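Buyers of automation for small workplaces are asked to make a decision that the sales literature does little to support. The brochures speak of speed, payload and return on investment. They say very little about what the equipment is like to live with once the supplier's engineer has gone home. The Clanano, a tabletop handling kit now being offered by Stodosero to small packing rooms, care kitchens and training centers, is a useful case. It is a capable product. In our view it is also being sold on the wrong terms.

The kit comprises an arm, a two-finger gripper, and a hand-held version of the same gripper which staff use to show the system how a task should be done. A person picks up the hand tool, carries out the task in the ordinary way, and repeats it until the supplier judges that there is enough material to work from. Stodosero then prepares the task and returns it to the customer's unit as part of a yearly service plan. For the plan most customers are offered, the supplier asks for 128 demonstrations of each task.

The Jesthorpe training center, where this publication was given access to a unit in April, had chosen tasks that any household would recognize: lifting containers, moving them across a table, and setting them upright beside other items. Such tasks are a fair test. Smooth, rounded objects give a gripper little to hold, and a person compensates for this without a thought. Whoever holds the hand tool must learn to do so on purpose, squaring the fingers to the object before closing them.

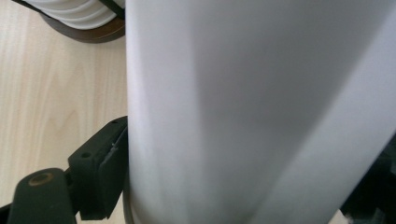
*By Ieuan Parry, Contributing Editor, Workplace Equipment*

The quality of the hand tool deserves to be stated plainly. It is solidly made, the fingers close evenly, and the black contact plate meets the side of a large white cylinder flush along its edge. The linkage turns on a bronze-colored bushing, and the screws holding the fingers can be reached with an ordinary driver. For a customer without a workshop, these are serious merits. A worn finger can be changed at the bench in a few minutes, and Stodosero supplies four spare pairs with each unit.

Our concern lies with the service plan. Under the current terms, the demonstrations recorded by a customer's own staff are stored by the supplier and may be used to improve the product for others. The customer may request a copy, but only in a format that no other equipment can read. The staff of a small organization may spend 16 hours preparing a single task. That time is paid for by the customer, and the skill it captures belongs to the people who did the work. A contract that treats the result as a by-product of the sale is out of balance.

A comparison with Harries is instructive. The Harries kit is slower to set up and its gripper is plainly inferior; in our trial it let go of rounded containers more often than a paying customer should accept. Its agreement, however, runs to two pages, and it leaves all recordings with the customer in an open format. A buyer who leaves Harries after a year takes the work along. A buyer who leaves Stodosero begins again.

Stodosero's position, as put to us in writing, is that shared recordings allow every customer to benefit from the experience of the rest – and that the price of the plan reflects this. The argument has some force. A small kitchen could not produce on its own the range of material from which a good system is built. But a shared benefit can be arranged by consent. The customer could be asked at the time of purchase, offered a lower fee in return, and permitted to withdraw. None of these options appears in the present agreement.

There is also the matter of training. The supplier allows about 8 hours of instruction for the first two members of staff and charges for any further session. At Jesthorpe, the people who became good with the hand tool did so through steady practice and with patient correction from a colleague. Places with frequent changes of staff will exhaust the allowance quickly, and they should ask for a fixed price on later sessions before signing.

We recommend the Clanano to organizations that have a settled team, a small number of repeated tasks and the confidence to negotiate. They should ask for three amendments: ownership of their own recordings, a copy in an open format, and a written period of notice before any change to the plan. Stodosero has told us that it will consider such requests case by case. We would prefer to see them in the standard terms, where the smallest customers would have the benefit of them as well.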